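I've been trying to get through September without buying a single piece of clothing, and so far I'm at 13 days — which for me is huge! The Jilier app keeps sending me "we miss you" emails and I keep deleting them (okay, I opened one).

What really started it was laundry. I was folding for the third night in a row and thought, why do I own this much stuff?

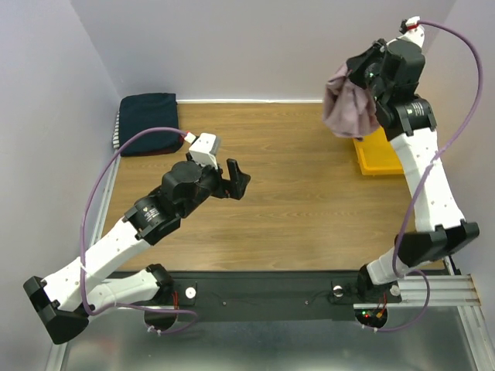 So I went through the closet and pulled out everything I hadn't worn since last winter. Two bags went to the Sasau thrift store, and I sold my good coat for enough to cover my phone bill. My sister-in-law wants the boots. She can have them, they pinch.

Next up is the hall closet, and I'm already dreading the coats in there.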